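Part-time packers wanted for our care parcels, September start

Multen, packing room

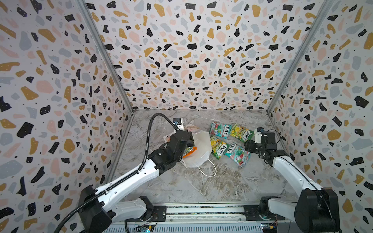 Fox's candy and a face mask, two of the things that go into our parcels.

Do you like putting small things together neatly? Then we would love to hear from you. Multen makes up care parcels for people who are away from home for a while, and the orders have picked up so nicely this year that our little team could use more hands — patient ones, if possible!

The work is easy to learn. You'll pick items from the shelves, check them against the order slip, tuck them into the box so the candy doesn't get squashed under anything heavy, and add the card last. A full tray is 36 parcels, and most people find their own rhythm after a shift or two. Shifts run from 9 in the morning and last six hours, with a proper lunch break and as much tea as you care to drink.

You don't need experience. You do need to be comfortable on your feet, able to read a printed list, and happy to chat (or happy to be left in peace, we have both kinds here). Please tell us about any food allergies, as we handle sweets all day long.

We have eight places to fill. To apply, send a few lines about yourself to Itzel Villalobos at the Multen packing room, and mention which mornings suit you. A résumé is welcome but a friendly note will do just fine.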